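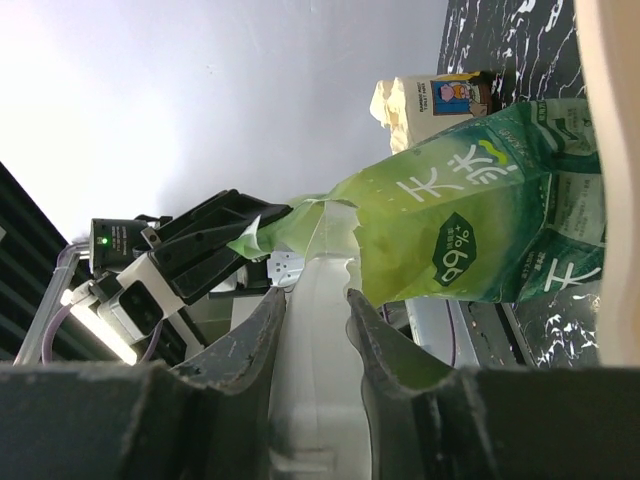

Wrist camera view, right arm. The left arm has the green pouch by the neck.

Two-arm cell, gripper comparison — pre-run checklist with my comments
Filled in by: Gladys Mohamedi
Date: 2018-03-22
Fingers under test: Wuden (curved, on the right arm) and Flarkberg (angular, on the left arm)

I'm keeping the comments long this time, Adi, so you can pick up the second half of the trials without calling me every ten minutes (you can still call me, I'm bored down here!). OK means OK, FIX means please don't run until it's done, WATCH means run but keep an eye on it.

1. E-stops, both arms — OK
Pressed each one with the arms moving at crawl speed. Both dropped out right away. The left button is still stiff, so give it a real shove.

2. Stop on one arm stops the other — OK
This failed last time and it scared me a bit, with two arms holding one pouch. I redid the wiring to the Mushi controller and tried it from both sides.

3. Finger screws — OK on left, WATCH on right
Left ones hadn't budged. One on the right took maybe a quarter turn before it snugged up. I put a dab of paint on it so we can tell if it creeps.

4. Finger edges and wear — WATCH
The Wuden fingers are scuffed and dusty along both edges. I ran a glove over them and felt no burrs, so I'm passing them for soft packaging. Wipe them down before the next set, though — dust is going to mess with our grip numbers and then we'll argue about it for a week. The curved inside is great on round things and kind of hopeless on flat film. I like these fingers a lot and I'm trying not to let that show in the scores.

5. Jaw closing force — OK
Flarkberg set to 5 on the controller scale, Wuden set to 2. Please leave them there for the pouches. I know it's tempting to crank up the Wuden when it slips, but then we're comparing settings and the whole morning is wasted.

6. Pinch points and hands — OK
The two grippers get really close together on the pouch job. Nothing goes in between them while the drives are live, and that includes pens, Adi. Use the hold button, wait for the tone, then reach.

7. Wrist cameras — OK
Green light on the left camera module, so it's powered. Checked the mounting on both. The right camera gives a sideways picture and I've left it that way, the software knows about it. You get used to tilting your head.

8. Cables — FIX
Purple cables. I want more slack in the loop near the metal frame rod, and the one running along the gray device needs two more clips. Swing the arm through its full reach by hand after you clip it. I caught it tugging at the far end of the stroke and I don't want to find out which end lets go first.

9. Light strip — OK
On, bright, no flicker that I can see. It throws a warm patch near the left finger, so if the camera scores look weird on shiny film, suspect that first.

10. Work surface — WATCH
The black marble pattern looks fancy and it's a pain. White veins and white print on the packaging confuse the edge finder now and then. I asked for a plain Rirkard mat to lay over it. Until it comes, keep the cardboard box and the paper away from the pick spot if you're running the automatic mode. By hand it doesn't matter.

11. Test items — WATCH
The green pouch is crumpled, which I'm fine with, crumpled is the whole point. There's a torn flap of clear plastic at the neck end, though. Keep it out of the jaws or the camera reads it as part of the neck. Swap the pouch when the flap gets any longer. Log each swap on the sheet.

12. Cycle counter — OK
Reads 121. We stop for a full inspection at up to 1,000, sooner if the paint mark on that screw moves.

First impressions, for whatever they're worth: Flarkberg wins on the narrow neck, easily. Those angular jaws get hold of twisted film and stay put. Wuden is gentler and I'd pick it for molded plastic any day. Ask me again after the bottles.

Open before the next run: item 8. Adi Pangaribuan to clip the cable and initial next to it.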